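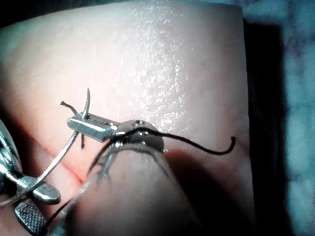
Fig. 2. Curved needle and black thread over the incision line on the skin pad.

Section 2: Getting the pad ready and putting in your first stitches

Okay, so the pad is out of its box and you've read the bit about the tray (if you haven't, go back and do that, the tray matters more than it looks). I'm Jarrah Donnelly and I wrote most of this guide for the Civum 506 practice pad after a lot of evenings with one on my own kitchen table. I still use the same pad, and it has plenty of holes in it by now!

What you need for this section

The Civum 506 pad
The Momasura tray, with its clips
A packet of curved practice needles with black thread already attached (I use the Wallner ones)
Needle holder and forceps
Small scissors
The Grikis sharps tub, lid off, within reach

CAUTION: Practice needles are real needles. Keep the tub on the side of your working hand and don't put a needle down on the table "just for a second." I have found one with my elbow.

Setting up the pad

1. Wipe the top of the pad with a barely damp cloth and let it air dry. New pads have a little powder on them that makes your gloves slide.

2. Lay the pad over the hump in the tray so it curves. You can work on it flat if you want to, and the very first time I'd say go ahead, but skin on an actual person is hardly ever flat and you may as well get used to the slope early.

3. Close the clips on the long sides first, then the short sides. Snug is enough. If you crank them down the incision gapes and you'll be fighting it all night.

4. Set your lamp low and off to one side. A light straight overhead bounces off the pad and you get shiny patches right where you're trying to see. With the lamp low, the lip of the incision stands out a lot better.

5. Turn the tray until the incision runs at an angle that suits your wrist. I like mine on a diagonal. Left-handed people usually want it the other way around, so play with it before you load a needle.

Note: If your pad came without a cut, see Section 1. Make one short incision and leave the rest of the surface alone. You'll be glad of the fresh space in March or whenever you get serious about it.

Loading the needle

6. Open the packet and take hold of the needle itself with the needle holder. Don't pull it out by the thread.

7. Grip it a bit past the middle, on the side toward the thread. Too near the tip and you've got nothing left to push through with. Too near the thread end and the needle bends, and then it goes in the tub and you start over.

8. Draw the thread out slowly and let it drape to one side. It likes to loop around the neck of the holder, so have a look before each stitch and unwrap it if it's gone around when you didn't mean it to. (Loops are for the knot, and we'll get to that.) 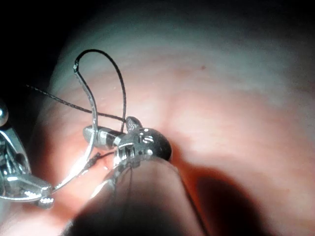 Fig. 3. Needle held in the jaws, its curve sweeping up in a long arc.

Passing the needle

9. Bring the tip to the surface so it goes in as close to straight down as you can manage. Everybody comes in too shallow at first, me included, and the stitch ends up skimming along under the top layer.

10. Roll your wrist and let the curve of the needle do the traveling. If you find yourself shoving, stop, back it out the way it went in and try again.

11. Come up on the far side of the incision, the same distance from the edge as you went in. Take hold of the needle with the forceps, let go with the holder, then pick it up again on the side where it came out.

12. Pull the thread through until you've got a short tail left. Keep an eye on that tail. It vanishes into the pad faster than you'd think, and digging it out makes a mess of the hole.

CAUTION: Don't grab the needle right at its point to pull it through. You'll blunt it, and the next pass will drag.

Tying and trimming

13. Wrap the long end around the holder, reach for the tail, pull it through and lay the knot down flat. Do it again in the other direction. Then once more.

14. Bring the edges together until they just touch. A pinched ridge along the line means you pulled too hard, and it's much easier to cut that stitch and redo it than to try loosening it.

15. Trim both ends, leaving enough to get hold of later. Black thread shows up nicely on the pad, but the little offcuts get everywhere, so flick them onto a piece of tape as you go.

Note: Cut thread ends can get stiff and frayed. Trim back to a clean bit before threading an eyed needle with a leftover length. For the ready-threaded kind, just open a new packet.

How much to practice

My own habit is 18 stitches in a sitting, then I take them all out and look at the holes. The pad is rated for 600 passes if you spread them out along its length. It'll last a good deal less if you keep going in at the same spot, so shift along a little each time.

When you're done, count your needles into the tub, put the lid on and unclip the pad so it can relax flat overnight. Cleaning is in Section 3.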